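[보도자료] 브롤로빈, 11월 공개 시연 행사 마쳐… 손에 드는 그리퍼로 가정 작업 수집 과정 공개
루르빌 작업장 개방, 신청자 42명 참관. 배포 즉시 보도 가능 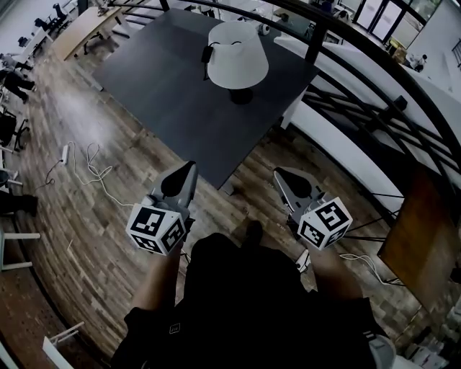 일반인도 행사에 참가할 수 있나?
사전 신청을 하면 누구나 가능하다. 참가비는 없으며, 미성년자는 보호자와 함께 와야 한다. 신청은 브롤로빈 홈페이지 행사 안내 페이지에서 받는다.

루르빌 — 로봇 작업 데이터 전문기업 브롤로빈(Brollovine)이 11월 루르빌 작업장에서 공개 시연 행사를 열었다. 오전 10시 시작, 오후 4시 종료. 참관 인원 42명. 지역 제조업체 관계자, 대학원생, 인근 주민 등이 참석했다. 작업장 전체를 외부에 연 것은 이번이 처음.

행사의 중심은 '세세티(Sesetti)' 프로젝트다. 사람이 양손에 그리퍼를 하나씩 들고 집 안에서 흔히 하는 일을 직접 해 보이면, 그 동작을 기록해 로봇 팔 학습에 쓰는 방식. 그리퍼에는 흑백 무늬가 인쇄된 흰색 큐브가 붙어 있어 손의 위치와 방향을 추적하는 기준이 된다. 로봇 팔을 현장에 두지 않고도 수집이 가능하다는 점이 특징이다.

이날 시연 품목은 탁상 램프. 원뿔형 흰 갓이 달린 램프를 정사각형 탁자 위에 놓고 작업자가 양손 그리퍼로 다루는 과정을 참관객이 옆에서 지켜봤다. 갓을 잡고 각도를 바로잡는 동작, 받침을 밀어 자리를 옮기는 동작, 코드를 한쪽으로 정리하는 동작 순으로 진행. 동작마다 담당자 설명이 붙었고 질문은 중간에도 받았다.

램프를 고른 이유에 대한 질문이 가장 먼저 나왔다. 세세티 프로젝트를 맡고 있는 첸밍쉬안(Mingxuan Qian) 책임은 "갓은 가볍고 받침은 무겁다. 코드까지 달려 있어서 한 손으로 밀면 다른 쪽이 딸려 온다"며 "상자 쌓기 같은 작업보다 훨씬 까다롭고, 그래서 자료로서 값어치가 있다"고 답했다. 코드 처리는 아직 어려운 과제라는 설명도 덧붙였다. 실패한 동작도 지우지 않고 따로 분류해 보관한다고.

현재까지 세세티 프로젝트가 확보한 작업 기록은 2,792건이다. 수집은 12개 작업군으로 나눠 진행 중. 탁상 물건 옮기기, 천 접기, 뚜껑 여닫기, 전선 정리 등이 포함된다. 브롤로빈은 작업군별 분량을 고르게 맞추는 데 당분간 집중할 계획이며 건수 목표는 따로 발표하지 않았다.

오후에는 체험 순서가 이어졌다. 참관객이 그리퍼를 직접 들고 간단한 물건을 집어 옮겨 보는 시간. 한 사람당 시간은 거의 12분. 예정보다 길어졌다. 대기가 생겨 일부 참관객은 질의응답 뒤에 다시 차례를 받았다. 주최 측은 다음 행사에서 체험 시간을 따로 예약받기로 했다.

체험에 참여한 한 대학원생은 "영상으로 볼 때는 쉬워 보였는데 손목을 조금만 틀어도 집는 위치가 달라진다"며 "평소 손가락을 얼마나 많이 쓰는지 알게 됬다"고 말했다. 지역 가구업체에서 온 참석자는 조립 공정에도 적용할 수 있는지를 물었고, 브롤로빈 측은 나사 체결 같은 작업은 현재 수집 범위 밖이라고 밝혔다.

수집 장비 운영은 협력사 지앙(Jiang)이 함께 맡고 있다. 지앙은 그리퍼 정비와 기록 점검을 담당한다. 중카이원(Kaiwen Zhong) 지앙 운영팀장은 이날 질의응답에서 작업자 교육 절차를 소개했다. 신규 작업자는 2일간 교육을 받은 뒤 수집에 투입된다. 첫날은 그리퍼 쥐는 법과 기본 동작, 둘째 날은 실제 작업군 연습. 손목 부담을 줄이기 위한 휴식 시간도 근무표에 넣었다.

중 팀장은 "빨리 하는 사람보다 속도가 일정한 사람의 기록이 쓰기 좋다"며 "처음 오신 분들은 대개 너무 서두른다. 첫날 교육은 천천히 움직이는 연습이 절반"이라고 말했다. 그는 또 그리퍼 안쪽 패드는 소모품이라 상태를 매일 확인하고 있다고 설명했다.

질의응답에서는 개인정보 관련 질문이 여럿 나왔다. 촬영된 영상에 주변 사람이 들어가는 경우 어떻게 하느냐는 것. 브롤로빈은 학습용으로 넘기기 전에 얼굴을 가리는 처리를 하며, 작업장에 들어오는 사람 모두에게 사전 동의서를 받는다고 답했다. 가정집 방문 수집 계획을 묻는 질문에는 "검토 단계이며 시기는 정해진 바 없다"는 답변. 음성은 기록하지 않는다.

일자리에 대한 질문도 있었다. 인근 주민이라고 밝힌 참석자가 수집 작업자를 앞으로도 뽑는지 물었고, 첸 책임은 루르빌 작업장 인력을 늘릴 계획이 있다고 답했다. 경력은 보지 않으며 오전반과 오후반으로 나눠 모집할 예정. 구체적인 인원과 조건은 모집 공고에서 안내한다.

브롤로빈은 이번 행사에서 나온 의견을 모아 다음 공개 시연 구성에 반영한다. 천 접기와 뚜껑 여닫기 시연을 추가하고, 수집된 기록이 학습에 쓰이기까지의 과정을 화면으로 보여주는 순서도 검토 중이다. 설명이 너무 빨랐다는 의견이 있어 용어 안내문을 미리 나눠주기로 헀다. 다음 일정은 확정되는 대로 공지.

■ 행사 개요
행사명: 브롤로빈 공개 시연 행사
시기: 11월, 오전 10시~오후 4시
장소: 브롤로빈 루르빌 작업장
내용: 세세티 프로젝트 소개, 양손 그리퍼 시연, 참관객 체험, 질의응답
참관: 42명 (사전 신청)
협력: 지앙

■ 브롤로빈 소개
브롤로빈은 사람의 손동작을 기록해 로봇 학습용 자료로 만드는 기업이다. 루르빌에 작업장을 두고 있으며 가정 내 작업을 주로 다룬다. 세세티는 양손 작업 수집을 위한 자체 프로젝트명.

■ 취재 및 자료 문의
브롤로빈 홍보 담당. 홈페이지 문의 양식 이용. 인터뷰 요청 시 매체명과 희망 시간대를 적어 주시면 확인 후 회신드립니다. 작업장 방문 취재는 사전 협의 필요, 오후 시간대만 가능합니다.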